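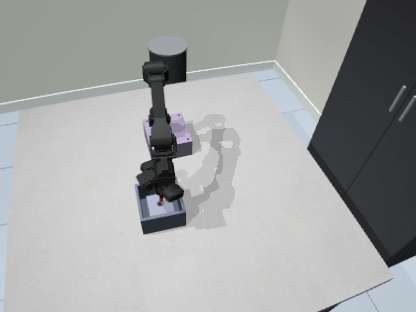
The Long Life of a Kitchen Table

In the village of Vordale, when a couple moved in together, the family of one of them gave the table and the family of the other gave the chairs. My grandmother told me this rule many times, and she was still angry that in her case the chairs came two years late. Until then she and my grandfather ate sitting on a trunk and an apple crate. The table, however, was good. It is now in my apartment, and I am writing this text on it.

I started to be interested in tables when I wanted to get rid of this one. It is too big for the room. You must go sideways to reach the window, and every guest hits the same corner with the same part of the leg. I called a man who buys old furniture and he offered me so little money that I felt offended in the name of my grandmother. Then he said, looking under it, "You should show this to Marciniak."

Mieczysław Marciniak has his workshop in Trillport, behind the old ferry office. He repairs only tables. People bring him chairs also, and he sends them away, politely, to a colleague on the other side of the river. In the back of the workshop he keeps a notebook where every table has its number. Mine received the number 698.

He does not look first at the top. He lies down on the floor with a flashlight, which for a man of his age takes a certain time, and he reads the underside. On mine he found pencil marks of the carpenter, an old repair with the wrong glue, and six short lines cut with a knife near one leg. I did not know about the lines. My mother, when I called her in the evening, knew immediately. She had made them herself, one for every summer she had to stay home and help with the plums.

"The top is for visitors," said Marciniak when I told him this. "The family writes on the bottom."

In his opinion the kitchen table began to lose its work when the kitchens became small. Before, everything was done on it. In my grandmother's house the dough was rolled there, the letters were written, the pig was divided, and the doctor once closed a wound on my uncle's hand there under the kitchen lamp. In the afternoon my mother did her homework at one end while beans were cleaned at the other end. Later came the counters, and after them the kitchen islands with high stools, on which, as Marciniak says, a person can drink coffee but cannot have a serious conversation, as the feet have no place to be.

He is not against new things. For many years he worked at the Koller factory, where they made a folding model with the name Idance. It was thin, light and not expensive, and half of the coast bought it. The hinge was weak, and he knew it was weak, and he said so at a meeting – after this he was moved to the packing department. He left in March of the next year. Still today people bring him the Idance with a broken hinge, and he repairs it with a better one which he drew himself at that time. For this work he takes half of the usual price.

I asked him what is the most common damage. I expected burns from pots, or wine. He said the most common is that people protect the table too much. They put a plastic cover on it, water goes under the cover, and the wood stays closed in there for years like in a wet shoe. A table that is used every day and wiped with a cloth is usually in better health than one that waits for Christmas. For scratches he recommends patience, and for white rings a little oil and also patience. He does not like sanding. With sanding, he told me, you can remove three generations in one afternoon.

My table stayed with him for over three weeks. During this time I ate on the sofa, with the plate on my knees, and I noticed that I was eating faster and that I did not open the mail. The letters were simply staying by the door. I also did not invite anybody, although there was finally enough space to walk to the window.

When I came to take it back, he had opened the bad joint and glued it again, and one leg was longer by a thin piece of oak. The knife lines he did not touch. The bill was 302, written by hand, with delivery included. His nephew and I carried the table up the stairs, turning it on every landing, and on the second floor a neighbor came out to tell us it would never go through my door. It went through when we took off the legs.

I put it in the same place as before, with the corner toward the window. My mother came on the first evening, and before she took off her coat she went down on her knees to look for the lines. Then she asked if I had a knife.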